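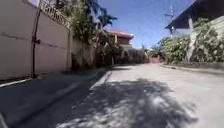
Masonry paint is my favorite thing to fix in July, when the evenings are long and a wall will dry while you sit on the step with a cold drink. I get more mail about outside walls than about anything indoors, and most of it comes down to dirt, damp and the wrong roller. Start with color. A light cream wall like the one on the left is a lovely forgiving choice next to a street, it stays cooler in full sun than a dark one and you can touch up a scuff without doing the whole panel. Pure white shows every splash! If you have a pipe running down the wall, paint behind it first with a small radiator brush, then do the wall, then the pipe last of all.

Washing before painting

Please don't skip the wash. Brush the wall down dry with a stiff broom, top to bottom, and get into the joints with an old dish brush. Then mix a squirt of dish soap into a bucket of warm water and go over it again, this time from the bottom up so the dirty water doesn't leave streaks on dry paint. Rinse from the top. I used to go at mine with a pressure washer until I blew a patch of render clean off by the gate - never again on old walls.

Green patches need a proper masonry wash. I use the Vovimex one in the big jug and leave it on overnight, with gloves and old shoes, because it will find your good ones. Read the label for how long to wait before you rinse, and keep it off your plants.

Let the wall dry for two full days. Three if it faces north.

Filling cracks

Hairline cracks take a flexible exterior filler pushed in with a fingertip (gloved) and wiped flush with a damp sponge. Anything wide enough to take a coin wants raking out first. I do this with the pointy end of an old can opener and it is so satisfying. Dampen the crack, pack the filler in, let it sink, then fill again the next day. Sand it with 80 grit and you'll hardly find it afterward.
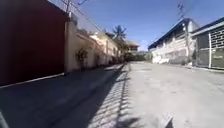 Dark red and cream side by side. Cut in the darker color last.

Where two colors meet at a pillar or corner, don't rely on tape alone. Rough render lets paint creep under any tape I've ever bought. Run the tape, then seal its edge with a thin coat of the color that's already there. Let that dry, and only then brush on the new color. Pull the tape while the last coat is still a bit soft, back on itself, nice and slow. You get an edge like a ruler!

Climbing plants and shrubs can stay. Tie the stems loosely to a cane, lean the cane forward, and drape an old bedsheet over the lot while you work. Plastic cooks the leaves on a hot day, so use cotton.

For rough walls you want a long-pile roller, and the Brandes one with the screw-on handle has lasted me 19 walls, counting the neighbors'. Wrap it in a damp cloth between coats and it won't need washing until you're done. My whole front wall cost me $186 in paint and filler, and I had enough left over for the shed.

Dust and the ground out front

Dust is the enemy of fresh paint, and if you live on a dry street you know exactly what I mean. Sprinkle the ground along the foot of the wall with a watering can before you open the tin. Sweep afterward with damp sawdust or used tea leaves scattered ahead of the broom, which grabs the fine stuff so it doesn't just fly up and settle again on your nice wet wall.

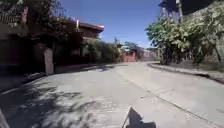

Pale, dusty concrete with a long line running across it.

If your own drive or path has a crack, clean it out with a wire brush, blow or vacuum the grit away, and press in foam backer rod if it's deep. Then run in a self-leveling sealant. Go slowly and stop just short of the top. Early morning is best, before the concrete heats up, and working in the shade of a tree is fine as long as you keep the leaves picked out. Scatter a little dry sand over the sealant once it skins, and it takes the shine off beautifully.

Leftover paint goes in a clean jam jar, filled right to the top, with the color name and the wall written on the lid. Mine says "Galtthorpe Cream, front, two coats" and I've used it for touch-ups every spring since!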